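How to Shrink the Mending Pile

Most mending piles grow for the same reason: the clothes go in the pile before anyone decides what is wrong with them. A shirt with a loose button takes five minutes. A shirt with a split seam takes longer. If they sit in one heap, both look like an evening's work.

Start by sorting. Clear a table and go through the whole pile once without sewing anything. Make one stack for hand stitching, one for the machine, and one for things you no longer wear. Be strict about the last stack. If you would not put it on tomorrow with the hole fixed, cut off the buttons and use the rest for patches.

Wash everything before you sew. Cotton and linen can shrink, and a patch cut from new cloth will pucker if it shrinks after you stitch it down. Press the torn area flat when it is dry. 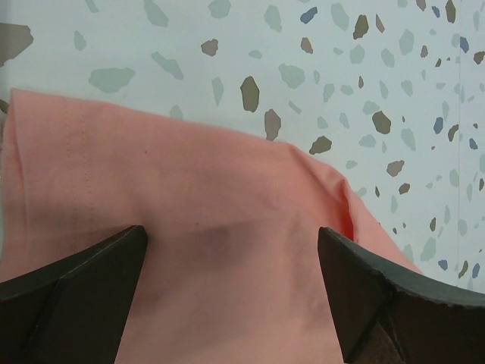

Waqas Naqvi wrote in to say that he skips the pressing on knits and pins them flat overnight, and that his T-shirt hems stopped going wavy once he did. That works well for light jersey. For heavier knits I still use the iron – low heat, straight up and down, no sliding.

Closing a split seam

Turn the garment inside out and line up the old stitch holes. Use a single thread no longer than your forearm. Start half an inch before the split, in the part of the seam that still holds, and backstitch along the old line. Finish half an inch past the other end. Knot off on the seam allowance so the knot does not rub.

Patching a small hole

Trim loose threads but do not make the hole bigger. Cut the patch an inch wider than the hole on every side and round the corners. Pin it on the inside with the grain running the same way as the garment. Stitch around the outer edge of the patch, then turn the raw edge of the hole under and stitch that down too.

Thread

All-purpose polyester will handle nearly everything here. I keep 2 spools on the table, a mid gray and a tan, and match the color only when the stitches will show. My usual is Zallska 928, a gray that sinks into most dark fabrics. For jeans, use a heavier thread and a size 16 needle.

Put each piece away as you finish it. A mended shirt left on the table tends to end up back in the pile.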